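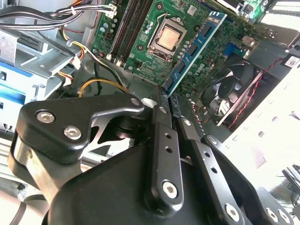
Project report, group 2: safe working rules for the PC strip-down cell

Authors: Orsolya Vörös, Kristóf Orbán. Supervisor: Tonantzin Tovar

Aim. Write a short set of rules for taking memory out of old desktops with the arm. Lab sheet only covers pick and place, nothing on open cases or static.

What we did. Read the Nellik handbook (80 pages, mostly guarding), then watched the cell through June and July and noted every stop. 24 stops logged. Most were loose cables, a few were people reaching in.

Rules so far
- Mains lead out before the case goes in the cell, not after.
- Tie wires back from the path of the fingers.
- Strap on for anyone touching the board. Gripper earthed to the same point.
- Slow speed inside the case, always.
- Latches open before any pull on a module. No twisting.
- One person holds the stop button and does nothing else

Still to do. Force limit for the pull, Zsolt Sárközi has teh meter until August. Rule 4 needs an acutal number. Wording to be checked with Tonantzin.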